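Notebook, Rikach site model
2026-06-04

Good day on the model, and I want to get it down before I forget the details. We now have the whole Rikach rail yard scheme standing at one scale: the three towers on the north side, the long low market building, the station entrance and the park strip. Kristýna and I pushed the last block into place before lunch and then just walked round it for a while. It reads as a piece of city! In April it was still a pile of boxes with a hole where the plaza goes.

Base: kept the old one, planed the east edge and reset the contour layers along the canal. The drop from Vikside Street down to the tracks is much steeper than I had in my head. You can see it on the survey, of course, but it's different when you have to glue it. The bridge deck lands almost level with the second floor of the market, so the plan to enter from the bridge works without a ramp. I'd been dreading that ramp.

Towers: B is now 173 m, down from the earlier scheme, with the floors we took off moved into the podium. Unit count across the site stays at 641, so the housing people should be fine with it. A and C haven't moved. The gap between B and C feels so much better than on the drawings, and from the low viewpoint at the station door you get a clean slot of sky right down to the canal. Jozefína spotted that first, crouched with her chin on the table edge.

Sun study: ran the lamp for the equinox, morning through late afternoon. The shadow from B crosses the plaza quickly and is off the benches by early afternoon. C is the problem. It sits on the playground for most of the time kids would be out of school. Options we talked through:

Swap the playground and the dog run (easy, no change to buildings).
Turn C by 23 degrees, which also lines it up with the old freight shed.
Cut the top of C and lose the units, which I don't want to do.

I like turning it. We tried it right there by peeling C off its pad and spinning it by hand, and the corner that used to poke at the shed suddenly has room for a decent tree. It does squeeze the loading bay, so Harb will have to check the truck turning again. Sorry, Harb.

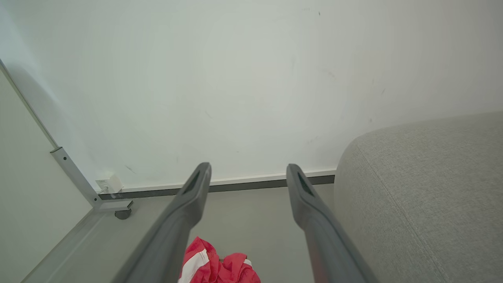
The freight shed itself deserves a better block than the one it has. Right now it's a lump with a pitched roof, and it's the oldest thing on the site and the reason half the neighbors turned up to the last open evening. I'd like to do the roof trusses properly, at least on the plaza end, with the roof lifting off so people can look inside. Kristýna thinks basswood strip will hold at this size. I think it'll snap, but I'd love to be wrong and she has much steadier hands.

Subway entrance: still two versions. The Drakano drawing puts the stairs under the market overhang, ours puts them out in the open by the trees. Made both as drop-in pieces so we can switch them during the review. Theirs is drier, ours is easier to find. Having tried both on the model, I'm warming to theirs, provided the overhang goes up by one bay and the column at the foot of the stairs shifts. Ask them if that column is carrying anything important.

Glue note: the new contact adhesive pulls the paint off the gray blocks. Use the white glue on anything already painted, and leave it under weights overnight. Two of the podium pieces need a touch-up because of me.

Left to do:
Rotate C and cut a new pad
Repaint podium corners
Trees for the park strip (the dried yarrow looks great, get more)
Trial truss for the shed, Kristýna
Updated turning paths from Harb
Street names on the base, with Vikside spelled right this time
Jozefína to redo the lamp run once C is fixed down, same times as today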